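Open day at the Jalstead trading floor, quick notes

Back on the train, typing before I forget. Oct 4, 2022, doors at nine, queue already down the stairs. 400 badges printed and they ran out.

Gokum did the first talk. Order flow, reading the depth of book, why volume on a breakout matters more than the candle. Good stuff, far too fast. Slides promised by email, nothing yet.

Then the desks. 14 screens in one row, futures at one end, small caps at the other. Got to sit in for the open. Very quiet! Expected shouting. One trader took a single position all morning and was out in 4 minutes, small loss, wrote it up by hand straight away. Best bit of teh day for me.

Ziółkowski stand was selling a charting course. Passed. Esley had old ticker tape under glass and a ledger with 3,536 trades in it, every one with a reason next to it. Could of stayed there an hour.

Lunch poor. Afternoon session on stops overran, missed the Q&A. Next one is December, will book early.

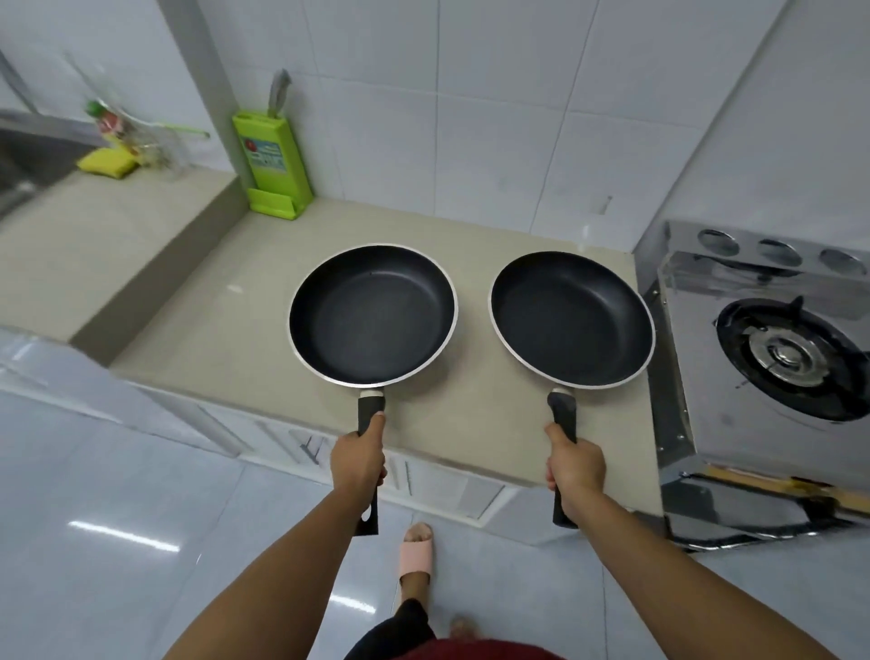 Gokum's slides did go out in the end, check your spam folder. And the Q&A was mostly people asking where to put a stop overnight, so you didn't miss much.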